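Section 5 - Sorting Bins: Set-up, Loading and Weekly Clean

Applies to the Dokthorpe open bin, sheet metal, gray. If you have the older Tierney tub go to section 2, the steps are different and the back panel comes off on that one. Doesn't on this one. Don't pull it.

Before you start

You need: the bin, a flat work surface, a hand brush, a dry cloth, a damp cloth, a marker, the item list from the front pocket of this binder. Gloves if the bin is new - edges are folded but the corners can still catch.

Allow 19 minutes for a first set-up. After that it's quicker.

5.1 Placing the bin

1. Clear the work surface. Wipe it. Grit under the bin makes it rock.

2. Set the bin down with the tall back panel away from you. Low side toward whoever is loading.

3. Push on each corner. Any rocking, lift and wipe again. Still rocking - fold a piece of card under the corner and tape it. Put it on the snag list so someone fixes it properly.

4. Mark the front corners on the work surface with the marker. Short lines, no need to go all the way around. Next person puts it back in the same spot.

NOTE: Do not drag a loaded bin. Empty it, move it, load it again. Dragging scratches the surface and the small stuff ends up in one corner.

CAUTION: Two people for anything over the marked load. The bin isn't heavy by itself but the shape is awkward and the sloping sides give you nothing to hold.

5.2 Checking the floor of the bin

Two small round holes in the bottom. Leave them open. No tape, no putty. If you lose a screw or a bead down one, lift the bin straight up and it will be underneath.

Scratches and dark scuffs on the metal are normal wear. Report these instead:

- a raised burr you can feel with a cloth (not your finger)
- a split at a fold
- rust that comes off on the cloth
- any sticky patch that stays after cleaning

Burrs: rub down with fine paper, wipe, check again with the cloth. Small ones only. Anything longer than a thumbnail goes to the shop.

5.3 Loading

1. Take the item list. Pull the items from the shelf and check them off. Page 166 of the parts book has the full list if yours has gone missing, copy it out by hand and put the book back.

2. Wipe each item before it goes in. Plastic pieces pick up lint like you wouldnt believe.

3. Tall or chunky things to the rear, against the back wall. Blocks, molded shapes, anything that stands up by itself.

4. Long things nearer the front. Brush goes handle where you can get at it. Not wedged into a corner.

5. Leave gaps. You want to lift one thing without moving the one beside it. Touching is too close.

6. One layer only. Nothing stacked, nothing leaning on the sloping sides - it slides down as soon as the bin gets bumped.

7. Last check for loose scraps, paper and so on. Look along the top of the rear panel too, bits collect up there and drop in later.

A loaded bin, small objects to the rear:
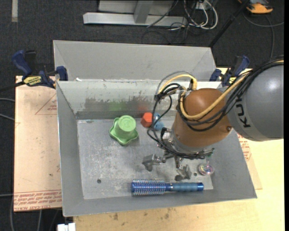

8. Check the list against the bin one more time, then initial the card. No initials, not loaded, start over.

NOTE: Mixed colors are easier to check by eye than all one color. If you get to choose, mix them.

CAUTION: No glass. No open blades, no batteries out of their cases. Nothing wet.

5.4 Weekly clean

1. Empty the bin onto a towel. Keep the items in the same order you took them out, saves time going back.

2. Brush the floor from the back to the front. Get into the folds where the sides meet the bottom, most of the dirt sits there.

3. Damp cloth next, then dry cloth straight after. Don't let it air dry, it spots.

4. Dark marks on the rear wall: one pass with the damp cloth. What's left is in the metal and isn't coming off. Don't scrub, and no scouring pads, they leave lines that are worse then the scuffs.

5. Pevetti cleaner is fine on the outside. Inside, water only.

6. Wipe the items, reload per 5.3.

5.5 Quick fixes

Bin rocks - redo 5.1 step 3.

Items sliding to the middle - surface isn't level, or too much leaning on the sides. Shim or reload.

Item missing - under the bin first, then behind it, then the floor. Dark carpet hides dark parts, use a flashlight and hold it low.

Item broken - take it out, bag it, write the date on the bag. Replacements come in the Prirance spares box, bottom shelf. If you take the last one say so on the sheet.

Card full - new cards are in the back of this binder. Keep the old one until the end of February, then toss it.

Section 6 covers lids and storage.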